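Household Materials and Care
Handout 6: Pale work surfaces and the claims made for them

Read this before the October practical. Bring the Anard leaflet if you still have your copy.

Pale grey tops are sold on three words: bright, clean, forgiving. The first is fair enough. The second means very little, as a surface is clean when someone has cleaned it. The third deserves an argument.

What "forgiving" is supposed to mean
The Anard leaflet says a mottled finish "hides daily life". So it may, from the doorway. Crumbs and dried splashes disappear into the pattern, and you find them with your sleeve. I would not call that an advantage in a room where food is prepared.

The Kelilora trial
You will see this quoted in the trade press. It asked 418 households to rate their worktops after a year, and 70 per cent were "satisfied or very satisfied". Satisfied with what? The question did not say. Only 34 households had a pale top and a dark one in the same home, so only those could compare the two. Treat the headline figure with care.

Glare
Showrooms light their samples softly from the side. Most rooms have lamps overhead, and on a smooth pale top the lamp comes back at you as a white patch in which streaks and texture are very hard to judge. Move your head before you decide that a table is clean. Better still, crouch and look across it.

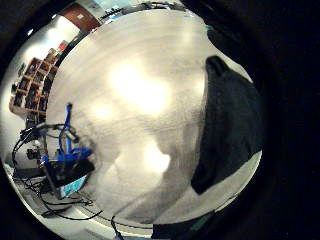

Fig. 2. Smooth pale grey surface under uneven light. Compare the bright patch just above the centre with the dimmer grey lower down, and note the faint streaks.

Wiping
Luik recommends its own spray. In our tests warm water, a drop of washing-up liquid and a second dry cloth did as well, at a fraction of the price. Streaks are mostly left by too much product.

For next time
Read Girkov, page 17, on abrasive pads. Write half a page on whether the advice follows from the evidence given there. I have my doubts.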